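Hivon Cutting Mat Bag: two months of sewing on the move

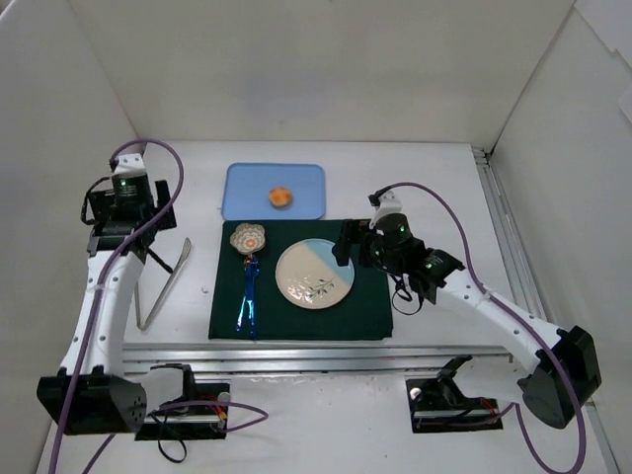

2 min read

By Tobiloba Obi
2026-06-28

I sew in whatever corner is free, so anything that lets me pack up a half-finished quilt block without losing my place gets my attention. The Hivon is a flat carry bag with a cutting mat built into one side and a padded pressing surface on the other. I paid $60 for mine and I love it a bit more every week!

First, the size. It takes my big ruler on the diagonal (the old Bonero bag never did, and I was forever jabbing people on the tram), plus a rotary cutter, two pairs of scissors and a fair stack of fabric. Fully loaded it weighs about 700 grams more than my old one, and I feel that on the walk home from class. The shoulder strap is wide and doesn't slip, even over a winter coat.

The mat side is lovely to cut on. Lines are printed in pale yellow, centimetres on one face only, so if you follow patterns in inches you'll want your own ruler. Mine has gone a little furry along the 10 cm line where I square everything up. A fresh blade helps, and I've started shifting my strips across a bit to spread the wear.

Pressing is where I got properly excited. The pad has a wool layer under the cotton cover and seams come out so flat – flatter than on my full-sized board at home. The cover unzips for washing. I ran it through on cold and it came back the same shape, though the zip was stiff for a day or so.

Grumbles? The inside pocket is too shallow for a Wike seam gauge, so mine lives in my pencil case. The grey is also the only colour in the shops here, and I'd have jumped at a green one. Triltia, who make it, have a plum version listed for August, and I may weaken.

I've taken it to class, to my aunt's kitchen table and on one very long train trip, where I pieced nearly a whole cot quilt top by hand with the bag across my knees. The handles are still tight and the corners haven't scuffed.

Four and a half stars from me. Get the spare cover if your shop has it, especially if you use spray starch as freely as I do.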